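**Brenilside household solar trial – interim report to the fund**
21 August 2022

The grant agreement asks for a short account at the halfway point of what has been spent, what has been learned and whether the second half should go ahead as planned. My view on the last point is that it should go ahead, but smaller, and with different questions. I know the May summary sounded more cheerful than that. I have gone back over the same readings since then and I don't think they carry the weight we put on them.

## Where the installations stand

All of the first-phase roofs in Brenilside are fitted and connected. The Tolska roofs are fitted but two of them are still waiting on the grid company for a meter swap, so they produce power that is used in the house or lost. I have left both out of every figure below. The installer counts them as complete and has billed for them as complete, and we have paid, which in hindsight we should have tied to the meter.

The panels themselves have been fine. The trouble has been in the small stuff: a loose connector in one attic, a data logger that dropped off the home wi-fi each time the router restarted, and one inverter mounted on a wall that gets full afternoon sun. It cuts its own output when it heats up. Kiani, who supplied it, moved it at no charge after some back and forth – their first answer was that it was within the manual's limits. 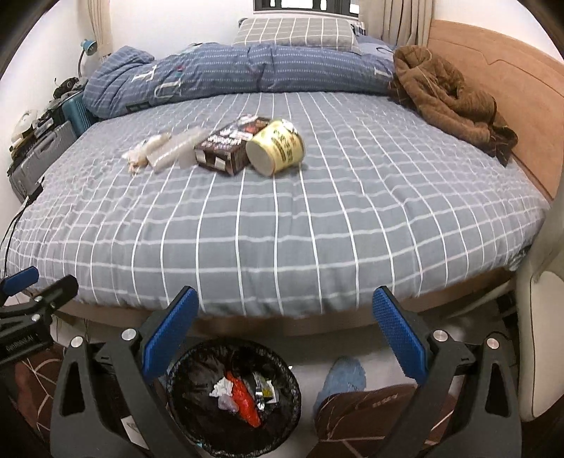

## Output against forecast

The forecast in the application was 2,000 kWh per household for the reporting period. The average across the metered households is 1,566 kWh. I would be careful with both numbers.

The forecast came from the supplier's own planning tool, which assumes a clear southern roof with nothing near it. Few of ours are like that. In the older part of Brenilside there are chimneys and tall trees, and the shading survey was done from the street. So the shortfall says more about the forecast than about the equipment, and I would not accept the reading, made in one of our own meetings, that the panels are "underperforming."

The average is also less solid than it looks. Three of the loggers have gaps, and Hiko, who run the data service, fill gaps with an estimate based on neighboring roofs. Those estimates were mixed in with real readings in the export we used in May, with no flag on them. We now have the raw files. Filled values are gone from the number above, and I'd ask that the May figure not be quoted again.

## What households do with the power

This is where the application made its biggest claim, and where I have the most doubt. We said that people who could see their own production on a screen would shift washing, cooking and charging toward the middle of the day. They did, for the first few weeks. After that the curves look much as they did before, apart from the homes where somebody is in during the day anyway.

Households with a timer on the water heater are the exception. The heater comes on at eleven, the tank is hot by early afternoon, and that has held steady the whole period without anyone thinking about it. I'd put more faith in one cheap timer than in another season of weekly emails. The emails are still in the budget for the second half, and I suggest we drop them.

Bills are down in every home with a working meter. By how much is hard to state fairly, as tariffs changed partway through and two families changed supplier. Anyone who gives you a single savings figure for this trial is guessing.

## Money

Spending is within the total but not within the lines. Scaffolding cost more than planned in Tolska, where the lanes are narrow and it had to be carried in by hand. Electrical work ran over by around 700 euros because of old consumer panels that had to be replaced before anything could be connected. The training line is hardly touched. I would like permission to move what remains of it to metering.

Battery storage is not in the budget and I'm not asking for it. Kiani have offered a discount on a set of batteries if we order before winter. With the midday surplus we have measured so far I can't make the payback work inside the warranty, even with the discount, and I would want to see a December before deciding. 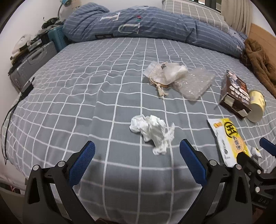 Troels Riis read a draft of this and disagrees on the batteries. His point is that the surplus is small on average but large on the best days, that averages hide precisely what a battery is for, and that waiting for December means testing storage in the one month when there is nothing to store. He would rather put batteries in two homes now and measure them properly.

He is right about the averages. I still think two homes is too few to tell us anything we could act on, and the best days are also the days when the water heaters already take a good share. If the fund wants to pay for two batteries as a separate item, I won't argue against it, but it should not come out of metering.

## What I propose for the second half

- Finish the two Tolska meters before any new roof is started.
- Fit water heater timers in every home that will take one.
- Redo the shading survey from the roofs, with the new forecasts signed off before the panels are ordered.
- Pay installers on meter connection, and not before.
- Get Hiko to mark filled values in every export. They have agreed by email; I have not seen it work yet.

Hafþór Skov has the raw files and the corrected spreadsheet and can send both. The list of second-phase households is still open, and I would keep it open until the survey is done.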